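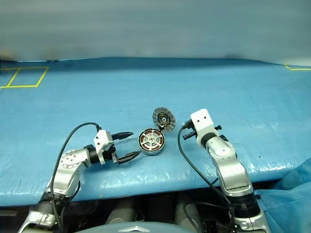
Für welche Geräte ist der Motor Flesora gedacht?
Für Lüfter und kleine Pumpen im Dauerbetrieb. Für den Einsatz im Freien bieten wir die Baureihe Majali an.

Skustum Flesora, runder Motor mit separatem Deckel

Offene Bauform, die Spulen sind ringförmig angeordnet. Zum Reinigen den Deckel abheben und auf das kurze Verbindungsstück achten.

Nennleistung: 90 W
Drehzahl: 2000 U/min
Gewährleistung: 2 Jahre
Ersatzdeckel: einzeln lieferbar
Anschlusskabel: Isov, bitte separat bestellen

Versand ab Lager, montags bis 14 Uhr bestellt am selben Tag.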